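3.2 How people name gray

I started this part because my two sisters can't agree on what to call my couch (it's a long fight, and I'm on the couch's side). So I asked 249 people in Toledo to name paint chips for me, and wow, did they have opinions!

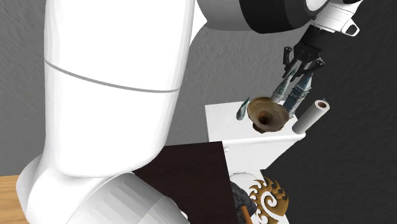
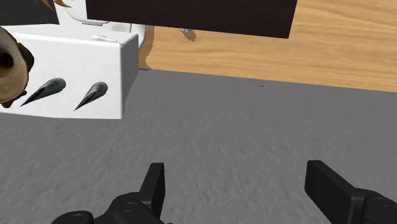

Figure 4. White and black (first), speckled gray beside tan wood (second).

Niamh Dunne and Unai Robles
Sun 24 December

Most folks just said "gray" and moved on, but 100 of them reached for food or weather, like oatmeal or storm. I'd guessed older people would do that more. Nope! Age hardly mattered, and the time of day we asked mattered a lot, so we come back to that in 3.3.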